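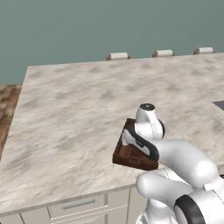 A wooden block in the gripper, in one of the simulated kitchens Ieuan Wynne uses for Banano.

Ieuan Wynne has wanted a robot in his kitchen since he was a kid, and he is finally building one in his garage. The arm is in pieces on the workbench when I visit, with a tray of screws next to it and a laptop running hot at the far end. Most of the work right now is happening on the laptop.

"I do everything in simulation first," he says, pulling up a stool for me. "I can drop a block all night long in there and the only thing that gets hurt is my pride!"

The project is called Banano, after the first thing he ever tried to make an arm pick up (a banana, and it did not go well). He started in March with a kit arm and a lot of optimism. The first version of the wrist lasted two evenings before he stripped a gear.

"That was my own fault, I had the limits wrong," he says. "I'd typed them in by hand. So I went back and built the kitchens, and now the code has to behave in there before it gets anywhere near the motors."

He has 30 of them saved, with different counters, cabinets and stoves. He loves making them. He'll change the wall color, nudge the range over, raise the counter a bit, then run the same grasp again and see what breaks. Milk cartons are his favorite test, he tells me, and he gets pretty animated on the subject.
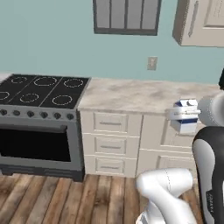
"With a block you can squeeze as hard as you like and you'll get away with it," he says. "A real carton gives. So I have to think about how much force I'm asking for, and where the fingers close, and what the milk is doing inside, which I haven't modeled at all yet. That's next. I can't wait, I've been reading about sloshing on my lunch breaks."

Other tests are much plainer. For one of them he takes away the kitchen and leaves a round white puck on a white platform, with very little color to go on. He wants to know how well his vision code finds an edge when the object and the surface are the same shade.

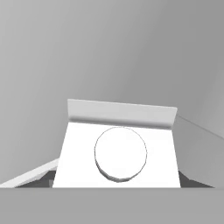
One reader of his build log, which he keeps on a site called Vureo, wrote in to say that white on white was a waste of an evening, and that he should be working on glare from real countertops instead. Wynne read me the whole comment, nodding along.

"Fair point on the glare! I wrote back and asked what lamp they'd use. But I've got white plates. I've got white bowls. It has to find those too."

He hopes to have the arm back together in six weeks, bolted to an old desk he has reinforced with angle iron. The first job on the list is moving a block from one side of the desk to the other, and then the carton, empty to begin with.

"My wife has asked for the carton to stay empty for a good long while," he says, and goes to look for a hex key.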